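Bevcombe Papers > Household Robotics > Planning and Costs
Print this page | E-mail this page
Friday, November 2, 2018, by Callum Kinnear

4. Budgeting for the hand-held tools

So, money. We had 3000 dollars for the whole clothing study, and I'd love to say I planned it well (I didn't, at first). My early list put nearly everything into one arm, with hardly anything left over for grippers, spare pads or somebody's time. Then we priced the hand-held version at 190 dollars apiece and I tore the list up! A person can carry one into a real bedroom and work on a puffy jacket lying on a blanket, and that's the kind of job we wanted to pay for.

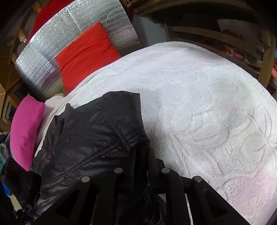

Salim Biwott thought I was still being cheap about spares, and told me that pads should get their own line in the budget, separate from the tool, so they don't get eaten up by shipping. He was right, and we set aside 400 dollars for pads and pins before ordering anything else.

The other thing I'd underpriced was time. We allowed about 30 minutes per garment, and quilted stuff like the jacket in Figure 4 went in at the same rate as a plain shirt, which I'd change next time. Slippery fabric, zippers, a collar that stands up – budget extra for all of it.
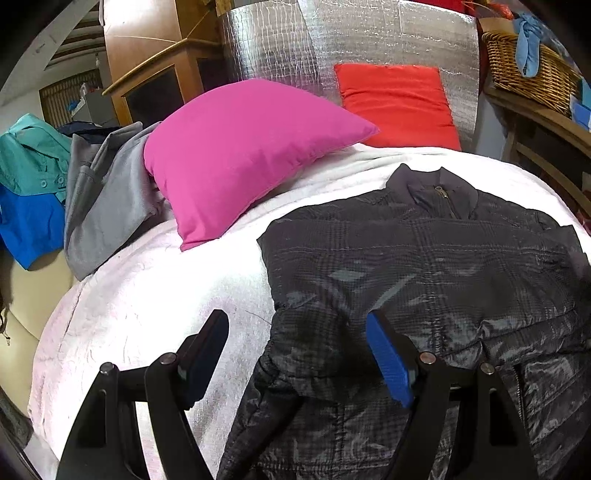
Figure 4. Hand-held gripper with blue pads over a black quilted jacket on a bed.

Hutapea quoted us for a second set, and Roscoe Tillman is comparing that with the Butance price before we order. The arm stays on next year's list.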